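Small Repairs and the Duty of the Landlord

The condition of rented homes is usually discussed in terms of large failures: the roof, the boiler, the damp wall. These matters are rightly covered by law. The smaller repairs, which make up most of what tenants in Clukgate report, are covered by very little, and it is the view of this association that they deserve a firm timetable of their own. 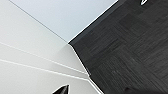
By the Housing Editor, Mevach Tenants' Review
Published 22/06/2021

In the year to December the Clukgate repairs desk logged 541 requests classed as minor. Of these, 531 were acknowledged in writing. An acknowledgement commits the landlord to nothing. A tenant who reports a loose handle or a sticking window receives a reference number, and may then wait several months before anyone calls.

Landlords reply that a visit costs the same whether the fault is great or small. Griffiths, the largest letting firm in the district, puts the yearly cost of a fixed timetable at about £3000 for a block of its usual size. We do not dispute the figure.

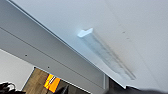 It should, however, be set against the cost of delay. A dripping tap left over a winter becomes a stained ceiling in the flat beneath, and the bill is then met in part through the service charge. At the Clollari estate, minor faults have been grouped by staircase and dealt with on one visit each month. Tenants are given the date in advance and may add to the list until the evening before.

We ask that the same arrangement be adopted for every block of more than 100 homes, with the dates displayed in the entrance hall.
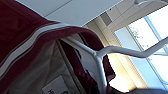

A reader in Mevach writes that a monthly visit would be welcome, but that it must not become an excuse to put off a broken lock for four weeks. She would have locks and lights dealt with within two days, whatever the size of the block. We agree, and have amended our proposal to the council accordingly.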